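Teaching a simulated arm to work at a kitchen sink, by hand

September 2025

I've been putting off writing this one up because my notes were a mess, but enough of you asked how I record demonstrations in the kitchen setup that I finally sat down and did it. If you've followed the earlier Tramar posts you know the drill: I drive the arm, the software writes down everything I do, and later a policy learns from the pile of recordings. What I want to cover this time is the driving part, start to finish, with the settings I use and the mistakes I keep making.

The sink is a good place to practice. You've got a basin to reach down into, a faucet to stay out of the way of, and a counter where things can be put down.
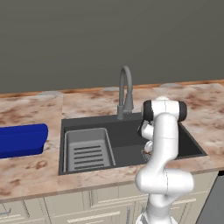
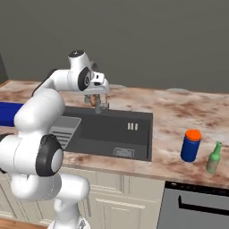

Both of these are from my Clarkska kitchen, with the arm at the sink.

What you need

You need a simulator that can load a kitchen and an arm on a mobile base, something to steer with, and a recorder that saves joint positions, gripper state and camera frames on the same clock. I use Tramar for the recording and Clarkska for the rooms. The rooms load straight into Tramar if you export them with collisions turned on. (Do check that box. I once spent a whole evening driving the gripper through a countertop and wondering why everything felt so easy!)

For steering I've tried a keyboard, a game controller and a hand tracker. The keyboard works and costs nothing, but your demonstrations come out in little straight segments, like somebody drawing with a ruler. A controller with two sticks is much better. The hand tracker is the nicest of all once it's calibrated, and I have a Zamcombe one that I like a lot, though my arm gets tired after a long session and then my recordings get sloppy. If you're just starting, get the controller.

Step 1: Park the base before you record anything

Drive the base up to the counter and leave it there. I know it's tempting to record the approach too, but a demonstration that includes rolling across the room and then fiddling with something in the sink is really two tasks, and the policy will be mediocre at both. Park it, then start.

Where you park matters more than I used to think. Too close and the elbow has nowhere to go when you reach down, so it swings out to the side and you get a strange chicken-wing pose in all your data. Too far and you're at full stretch over the back of the sink, where every little stick movement turns into a big joint movement. I park, reach the gripper to the farthest spot I'll need, and look at the elbow. If it's almost straight, I back out of the pose, roll forward a bit and try again.

Do this for every corner of the area you care about. The near corners catch people out too.

Step 2: Set up your views

You want one view that takes in the whole arm and the sink, and one that's close enough to judge what the fingers are doing. I switch between them constantly. From a single angle it's very hard to tell whether the gripper is over the faucet or in front of it, and I've knocked into more virtual faucets than I'd like to admit.

Set the views you drive from separately from the views you record. This was my big mistake early on. I would zoom in to see better, and the recorder would happily save the zoomed view, and then the policy learned from a picture it would never get when running on its own. In Tramar there's a "lock recorded cameras" switch on the session page. Turn it on and forget about it.

I also check what the arm covers up. A big white forearm crossing in front of the thing you're reaching for is fine now and then, but if it happens at the same point in all your recordings, the policy is basically working blind right when it needs to see. Moving the recorded camera a little to one side usually fixes it.

Step 3: Slow the sticks down

Out of the box the controller mapping is way too fast for sink work. I cut the speed until crossing the basin feels almost boring. Then I add a second, slower mode on the left shoulder button for the last bit of any reach.

Here's what I have in my settings file right now, for the big sizes at least:

Image width: 800
Image height: 655
Maximum steps per recording: 432
Speed modes: 2

The odd height is left over from an old screen layout and I've never bothered to change it, because then I'd have to redo all my old recordings. Yours can be whatever you like as long as it stays the same for the whole set.

Step 4: Practice without recording

Do the task a bunch of times with the recorder off. I mean it! The first several tries are you learning the task, and you don't want the robot learning from you while you learn. You'll find out which way you like to come in, where you tend to bump the rim, and when you need to tilt the wrist.

For a basin, I go up and over. Lift the gripper clear of the faucet first, move sideways at that height, then come down. It takes a little longer than cutting across on a diagonal, but it reads very clearly in the data and it fails less when the faucet is in a different spot in another kitchen.

Once you've found a way in that works, say it out loud. Mine is "up, over, tilt, down, close." If I can't say it in one breath, the task is probably too long for a single demonstration and I split it.

Step 5: Record

Start from the same rest pose every time, hit record, and go. Some things I try to stick to:

Keep moving. When I stop to think, the recording fills up with frames where nothing happens, and a policy trained on those will stop and think too, sometimes forever. If I need to think, I throw the recording away.

Don't hold the gripper half closed while you travel. Open is open and closed is closed. Halfway is confusing for everyone.

Finish clearly. After letting go, raise the hand well above the rim before you hit stop. I used to stop the second I let go, and the trained arm would let go and then just hang there with its fingers down in the sink.

Little corrections are good. If I come in slightly off and fix it, I keep that one. The arm is going to come in slightly off all the time when it's on its own, so it may as well see what fixing looks like. Big flailing corrections go in the trash.

Step 6: Move things around

Between recordings, shuffle the objects. Clarkska has a randomize button that moves the loose stuff on the counter and in the sink within limits you set. I set those limits by hand – the default ones are generous and will put things where the arm can't reach. Change the lighting and counter colors as well if you're hoping to use a real kitchen someday.

I leave some things on the counter that have nothing to do with the task. A jar, a bottle, whatever the room comes with. If the counter is always bare during training, the first coffee mug that shows up is a crisis.

Shuffle the start pose a tiny bit as well. It doesn't take much, just enough that the first second of every recording isn't a perfect copy. (Yes, I did just tell you to start from the same pose every time. Same pose, small wiggle. Tramar calls it "start jitter" and I leave it on the lowest setting.)

Step 7: Watch your recordings back

This is the dull part and I'm begging you to do it anyway. Play every one back at double speed and delete without mercy. I look for three things mostly: did the fingers clip through anything, did I pause, and did the object end up where it was supposed to. For that last one, don't trust the automatic success check all by itself. Mine once marked a whole batch as successes because the object had been spawned inside the goal area to begin with.

While you're at it, look at the joint plots. You don't need to understand them deeply. Smooth hills are fine, and a sudden spike means the arm flipped from one elbow solution to another. Toss those, or go back to Step 1 and fix your parking spot, which is what usually causes it.

Step 8: Train something small and see

Don't wait until you've got a giant pile of data. I train on the first small batch just to see how it fails. Failing at the reach usually means my cameras are bad. Failing at the grasp usually means I was inconsistent about the wrist angle. Then I go back and record more with that in mind, and the second batch is always better than the first.

If something goes wrong

The arm shakes near the sink rim: your speed is probably still too high, or the collision margin on the basin is too big. Try the speed first.

The gripper drifts when you let go of the sticks: raise the dead zone. Cheap controllers need a lot of it.

Playback doesn't match what you drove: you saved commands and are replaying them with a different physics step. Save the joint positions too and replay those.

The hand tracker jumps: check for sunlight on the sensor. I pull the blinds.

Everything works in one kitchen and nowhere else: you've parked the base in the same spot every single time, haven't you? Me too. Vary it a little between sessions.

I'm rebuilding the drawer and cabinet tasks in the Bouchard layout next, which has a tighter floor and makes parking a real pain. I'm aiming to have that one up in December, with the settings file attached this time.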